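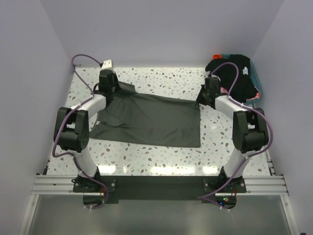 What's in Pleneck?
It's a word list, 2,627 sewing and mending terms with a short meaning for each, plus 323 spelling variants I kept running into in old pattern leaflets.

I started it in August as one messy spreadsheet and it got out of hand (in a good way!). Tiruwork Woldemariam sent me a huge batch of tailoring words, and Remigiusz Witkowska went through the hem entries and fixed a lot of my guesses. 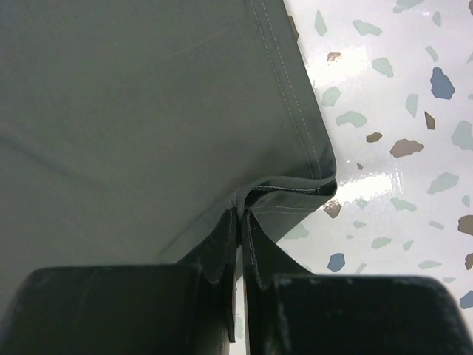
Two lines of pale stitching near a folded hem.

Everything sits in terms.csv, with one row per term. Columns are term, meaning, variants, source and notes. The notes column is mostly me grumbling, so skip it if you like. I still have 8 entries marked "unsure", mainly to do with gussets, and I'd love help with those!

Use it for whatever you want, just mention Pleneck somewhere. Fixes go in fixes.txt, newest at the top.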